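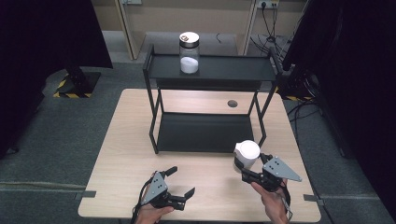 A two-tier black metal rack with a glass storage jar on the upper shelf.

Two-tier seasoning rack

A two-tier seasoning rack is a small open shelf that stands on a bench or table and keeps salt, sugar and spices within easy reach of the cook. It is one of the handiest pieces of kitchen storage ever made, and it turns up everywhere from share houses to bakery counters.

Construction

Most racks are made of thin metal rods, often finished in black, with one shelf close to the benchtop and a second raised on four legs. The open sides let light through, so labels and colours are easy to spot from any angle. The popular Koltero pattern is 300 mm deep, with 90 mm of clearance under the upper shelf. The Aasen pattern is lower and suits squat tins beautifully.

Jars

Clear glass is the favourite for dry goods, and for good reason: a glance tells the cook how much is left! Screw lids keep out damp, a great help with salt and sugar, which clump in humid weather. Lids range from flat metal discs to tall plastic caps.

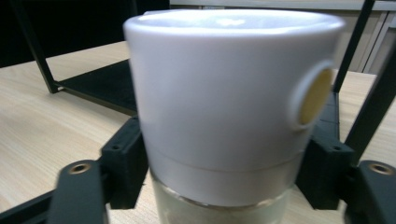 Glass jar with a tall white lid and a round beige-yellow disc on its side.

Arrangement

Everyday jars usually go on top, with refills and heavier containers below. A well-loved layout from the Flustmont cooking school puts salt at the front and sweet things behind. Some 12 small jars fit on a full-sized rack, though many cooks leave a gap for a mug or measuring cup.

Care

Coated metal needs only a damp cloth and mild soap. Racks should be dried well around the joints, where the coating tends to wear first.

See also: Spice drawer; Canister set; Cedico jar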